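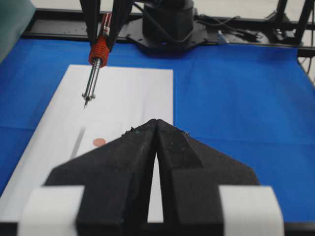
In Defense of the Covered Table
Opinion, published by the Zokdale Center for Practical Skills

Institutions that teach handwork tend to spend their money in a predictable order. Tools come first, then storage for the tools, then lighting. The surface on which the work is done comes last, if it is considered at all. It is the position of this Center that the order should be reversed, and that a plain cloth and a plain white sheet deserve a place in every workroom budget.

The Center reached this view slowly. Our workrooms at Zokdale were furnished over many years, and the tables came from many sources. Some were scarred, some were varnished to a high shine, and a few had been painted more than once. Learners adapted to whichever table they were given. Instructors adapted as well, mostly by repeating themselves. A small part set down on a busy surface is a part that must be found again, and the time spent finding it is never entered in any record.

When the Filali workroom was refitted last August, we had the opportunity to treat the question seriously. The purchase list ran to 117 items. Cloth was among the last of them to be approved, and it drew more objections than the bench vises. The objections were reasonable. Cloth wrinkles. It slides. It holds dust, and it must be taken off and washed by someone whose duties do not presently include laundry. Every one of these points remains true today, and the Center has not changed its mind. 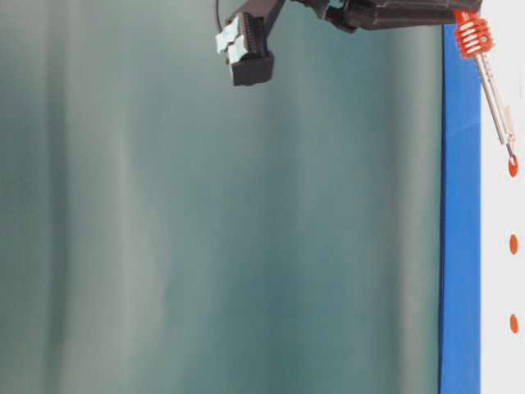

The case for color is the simplest part of the argument. Most of what passes across a workbench is gray, black, white or some shade of brown. A strong blue is none of these. Metal shows against it, and so does paper. Red shows best of all, and handles and markings are very often red. Green cloth has its supporters, particularly among those trained in older shops, and we have no quarrel with them. Patterned cloth is another matter. It should not be used for fine work under any circumstances, however cheerful it may look in the catalog.

A second layer is needed on top of the first. Cloth alone gives the eye a background, but it does not tell the worker where the task begins and ends. A white sheet or board does. It sets out an area that belongs to the job in hand, and it leaves the rest of the table for everything that is waiting. Learners who are given such an area keep to it without being told. They also notice sooner when something has strayed outside it.

We would add a word about marks. A sheet that has been in use will have smudges, lines and perhaps a crease, and there is a strong temptation to replace it each morning. The Center advises against this. A clean sheet is proper for inspection work and for anything that will be handed to a customer. For practice, a sheet with some history is perfectly serviceable, and learners are less afraid of it. The Jokik workroom once kept to a strict rule of fresh paper at every session, and the rule was dropped when it was found that learners were working with their elbows in the air.

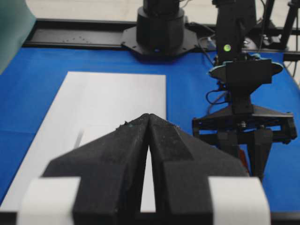

The same thinking applies to the practice pieces themselves. Much introductory work with hand tools is made harder than it needs to be by clutter in the exercise. A learner asked to bring the end of a tool to a certain place should be able to see that place plainly. A raised white strip with a few red dots on it will do this as well as any manufactured training aid we have been offered, and it can be made in an afternoon. Three dots are enough. More than that and the learner begins to hurry. 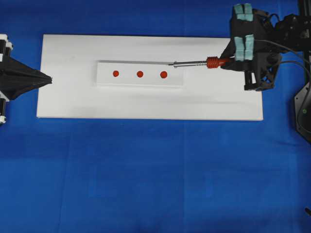

Attention should then turn to the screwdriver, which is the most commonly owned tool and perhaps the most poorly taught. Beginners watch the handle. They should be watching the shaft and its far end, and a pale surface beneath a metal shaft encourages exactly that. A ribbed handle in a bright color is easy to pick out again once it has been set down. These are small advantages. They are also cheap, and they are present every time the tool is used.

There is a view, expressed to us most recently by colleagues at Grudeo, that learners should be prepared for bad conditions and therefore trained in them. We respect the concern. Repairs are carried out under sinks, behind appliances and on gravel driveways, and no cloth will be waiting there. But a skill has to be formed before it can be tested, and the Center holds that it forms best where the learner can see. Difficult conditions belong in the second half of a course, and ours are placed there.

The Center therefore asks that requests for cloth, sheets and boards be entered as teaching equipment and no longer as sundries. Workroom supervisors should submit their table measurements with the next supply order.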